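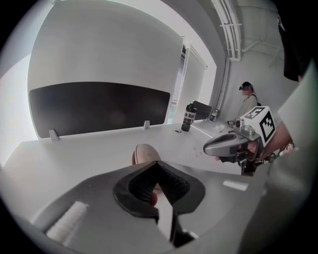
Am langen weißen Tisch, März

Eintrag Hautcreme, Ansatz 16. Endlich! Die Wintercreme ist heute so geworden, wie ich sie mir seit Januar vorstelle, und ich schreibe das lieber gleich auf, bevor ich die Hälfte wieder vergesse.

Fettphase wie beim letzten Mal: Sheabutter, Mandelöl, ein bisschen Bienenwachs (9 g auf den ganzen Ansatz, mehr wird zu fest). Wasserphase mit Glycerin und Haferauszug. Beide auf 70 Grad, dann langsam zusammen, und diesmal hab ich wirklich bis unter 40 Grad weitergerührt. Was für ein Unterschied! Kein Grieseln mehr, zieht schnell ein, und die Handrücken spannen nach dem Waschen überhaupt nicht. Ausbeute 979 g, der Rest klebt wie immer am Becher.

Den neuen Emulgator von Flokisel hab ich um ein halbes Prozent reduziert. Ansatz 15 war mir zu wachsig, der hier ist richtig schön weich. pH 5,4, nach Zugabe vom Konservierer noch mal gemessen, gleich geblieben. Duft: keiner. Osvaldo hätte gern Lavendel, ich bin dagegen, bei rissiger Winterhaut brennt mir das zu schnell.

Offen: Kältetest. Zwei Tiegel stehen im Kühlschrank, zwei auf der Heizung, morgen früh gegen acht nachsehen. Und bitte die Tiegel von Brukine nehmen, die Deckel von Godoy schließen nicht sauber! 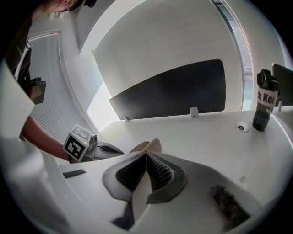
Alaric Blackwood meint dazu, das Bienenwachs könne ganz raus, im Sommer werde die Creme sonst zu schwer, und für sehr trockene Hände solle ich lieber Urea probieren, fünf Prozent, dann aber den pH im Auge behalten.

Urea reizt mich total, das wird Ansatz 17! Wachs bleibt vorerst drin, draußen ist es noch eisig. Laktatpuffer muss ich nachbestellen, davon ist nur noch ein Rest da. Rührer gereinigt, Waage neu tariert, Etiketten fehlen noch.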